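Search this wiki Go Advanced search

Treler 811

The Treler 811 is a basic mobile phone made by Volten and sold mainly through the operator Sundgate. It has a numeric keypad, a small colour screen and one SIM slot. The phone was the second model in the Treler line, after the Treler 400, and it shares the battery and the charger with it.

Network lock

Phones sold by Sundgate came with a network lock, so they accepted only SIM cards of this operator. The lock is kept in the memory of the phone and is not removed by a factory reset. When a foreign card is inserted, the phone shows the message "Enter network code". The user has five attempts. After the fifth wrong code the keypad entry is closed, and the phone must be taken to a service point.
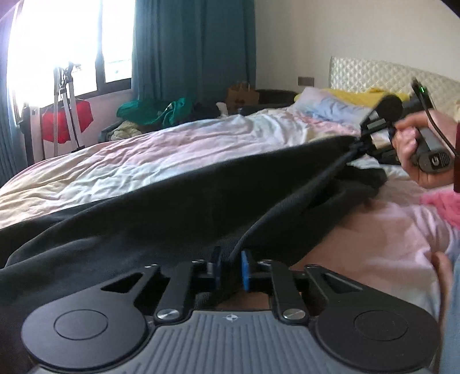 Sundgate gave the code free of charge to customers whose contract had ended. Prepaid customers could ask for it after 60 days of use. The request was made by telephone or in a shop, and the serial number had to be read from the label under the battery.

Software

The system can store 500 contacts in the phone memory. An update released in June corrected a fault in which the alarm did not sound when the phone was switched off. The menu translation was prepared by Zoia Shevchuk.

Related articles
Treler 400
Maksymiv (phone dealer)
Sundgate prepaid tariffs
SIM lock

Shares 8 Comments 2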